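Anyone who sleeps, works and eats in one room knows how fast it fills up. I lived that way for 6 years and I love a good small-room reset! You can do the whole thing in an afternoon, and you don't need to buy a thing.

Start with the bed. Strip it, shake out the blankets by the window and make it up again right away, so you have a big flat place to sort on. Then pull everything out from underneath. Yes, everything, even the suitcase.

Sort into two piles, keep and go. My friend Nasrin Mohammadi swears by a third pile for maybes, but mine just sat there until October.

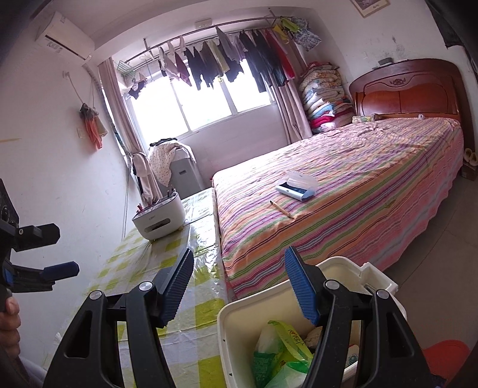 An open bin with a bag inside, in the bedroom.

Next, trash. Put a bin where you can reach it from the bed and line it with any old shopping bag. Tie the bag up once it's two-thirds full and start another one, so you never have to wrestle it out.

Now the table, my favorite part! If yours does double duty for meals and paperwork, clear it down to the cloth. Plastic tablecloths are wonderful for this: warm water, a drop of dish soap, wipe from the middle out, then dry with a towel so the edges don't curl. Sticky spots come off with a little baking soda on a damp rag. Lift the cloth and wipe under it too, you'll be amazed at the crumbs.
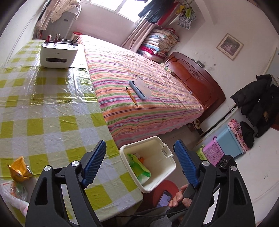
Checkered plastic cloth on the table, bin close by.

Sweep last, starting at the far wall and working toward the door. Get the broom right in behind the table legs, then move any stools and do the spots they were standing on. Open the window for a while and put back only what's in the keep pile. Mine fit in over half the space it used to take, with a whole shelf left for books!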